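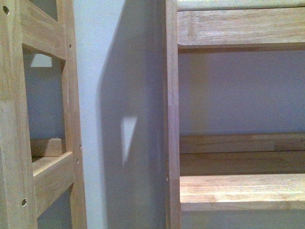

Would I pay for a robot that tidies?

I've had the brochure for the Flestus tidying service on my kitchen table since November, and I keep changing my mind. It's £200 a month, plus a £100 joining fee, and for that you get a machine that goes round a bedroom putting things back on shelves.

My worry is the furniture. Plain wooden shelves like these have posts and rails all over the place, and a bedroom has beds, blankets and power leads trailing over the floor as well.
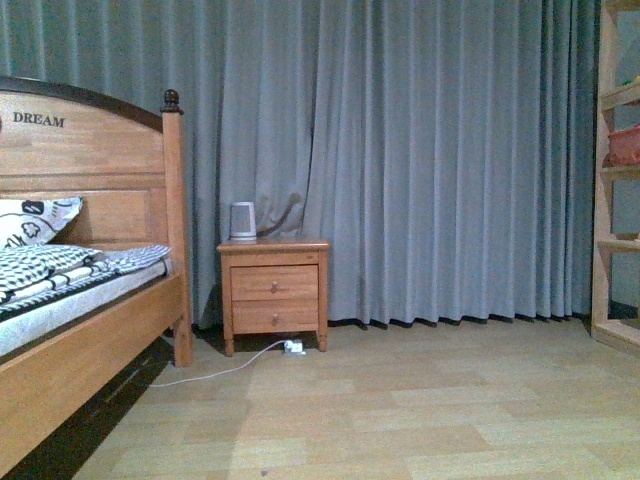 So I'd want a proper trial in a lived-in room before signing anything, and Flestus only offers five days. Godelieve Hoekstra at Dravard thinks that's plenty. I don't! I'd barely have learned the buttons by then.

Still, I do like that the fingers are plain flat things, and I'd rather have those than some fancy hand that costs a fortune to mend. Knock fifty quid off the monthly price and I'd probably ring them tomorrow.
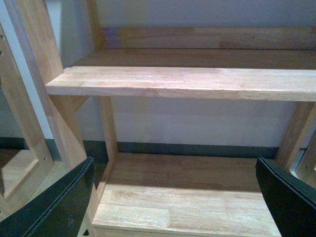 Gripper fingers open over a bare lower shelf.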